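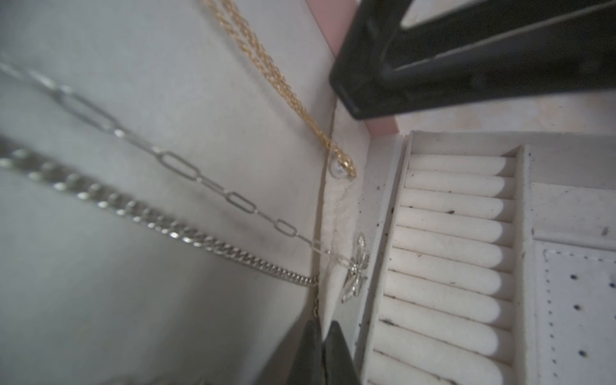
Snagged chains cause more protective stops on our two-arm cells than any other item class. A necklace is light enough that the gripper force reading barely moves while the arm is pulling something it should have released. The fault goes unnoticed until the chain goes tight, and by then a link or a pendant has caught. With the fingers down near the hinge of a jewelry box, the likely catch points are the crease between lid and base, openwork pendants such as the dragonfly, and any short end of chain lying along the seam. Check those three first.

This page covers recovery from stop code 411 (unexpected load at wrist) on the Cleline two-arm cell with a chain or cord in the workspace. It replaces the note from April.

Before you start

Press the cell stop and confirm that both arms show as held. Do not clear the fault yet. Clearing 411 lets the controller finish its last move, and at Utport that move pulled a clasp apart. Darren Fothergill logged it as ticket 2457.

Step 1. Find both ends of the chain
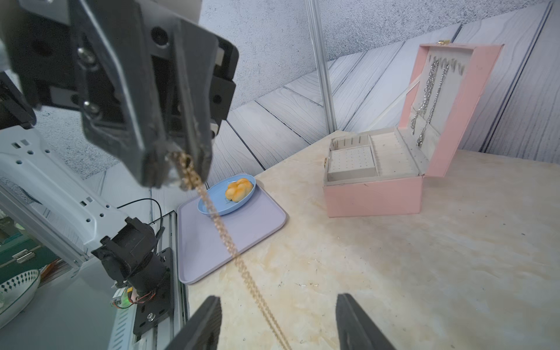
A 411 stop names only the arm that tripped, so the log tells you half of what you need. The other arm may be in the chain's path without reporting a load. Trace the chain by eye from the jaws that hold it to wherever it ends. A long one can hang from the far gripper, pass over the plate and the tabletop, and run down between the fingers of the near gripper. Treat that as a two-arm hold even if the near gripper reports nothing. Do not open either gripper until you know which one carries the weight.

Step 2. Make slack

Switch the tripped arm to hand guide and move it toward the other arm, 2 cm at most. Never move it away. If the chain does not go slack, stop and check the hinge crease again. Keep your free hand out of the space between the grippers – hand guide on one arm does not lock the other.

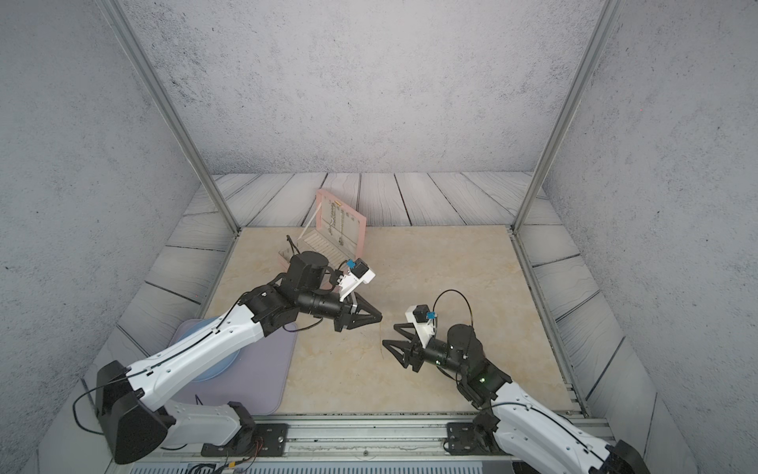 Both arms over the table, grippers facing, with the open box behind.

Step 3. Release

Support the chain with a plastic hook. Open the near gripper first, then the far one. Use the pendant's slow open command; the default open is fast enough to flick a light chain into the wrist cables. Lay the chain down away from the box and back both arms out one at a time.

Step 4. Clear the table and re-zero

Remove every item, including trays and mats. Run the wrist zero routine on each arm with the gripper open and nothing in it. 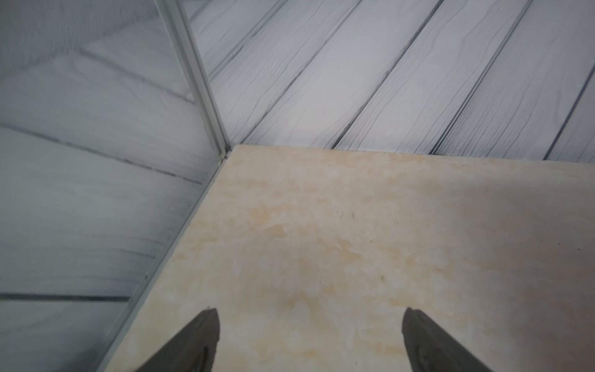
The routine takes 231 seconds per arm. If the second reading differs from the first by more than the limit set in the Yap config file, run it again. Two failures in a row mean the wrist sensor needs to go back to Tamcombe for service. Do not widen the limit to get the cell running.

Step 5. Clear the fault and restart

Clear 411, run one dry cycle at reduced speed, then reload the items. Record the stop in the cell log with the arm that tripped, the item, and where the chain caught. Send damaged items and repeat stops to Estrella Villalobos.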